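Medham cell, evening notes

Quick one, tea's going cold. Spent most of the day on the Medham sim again. The real arm is bolted down and waiting at the Prarnum unit, but I'm not letting it move an inch till the model of it behaves.

Usual trouble. Home pose wrong. Not wildly wrong, just enough that the wrist came round at a silly angle and the planner moaned about it. Went through the joint offsets one by one. Joint 2 had a sign flipped, my fault, copied from the old Csonka config in May and never checked. Joint 6 was fine. Spent an hour on joint 6 anyway.

Then the table. Table height in the sim was 33 mm lower than the one in the unit, becuase I'd measured to the underside of the top. Fixed. Moved the base as well while I was in there, reloaded, cleared everything off the tabletop so there was nothing to bump into, and sent the arm to its new park position.
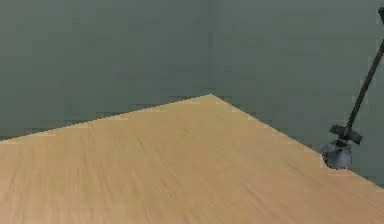 Samina Naqvi reckons I'm parking it too near the edge and should bring it in over the table, where a sagging brake does less harm. She's had one drop on her at Jerken, overnight, power off, and it bent the tool flange. Her park pose is low and folded with the gripper over a foam block. Fair point. I'd been thinking about keeping the middle clear for loading and not much else.

So tomorrow: new park pose, folded, foam block. Need to find foam.

Other bits before I forget. Log file fills up if you leave the collision checker on verbose, 133 MB by lunch, turn it off. Gripper mass in the config is still the maker's number without the adaptor plate, needs weighing properly, kitchen scales will do. Cable slack at the wrist isn't modelled at all and I don't know how to do it nicely. If anyone does, comments are open.

Also backed up the offsets this time. Two copies, one on the stick in the drawer with the teach pendant key. Pei-shan Kao has the other.

Right, off to look for foam, think there's some in teh loft.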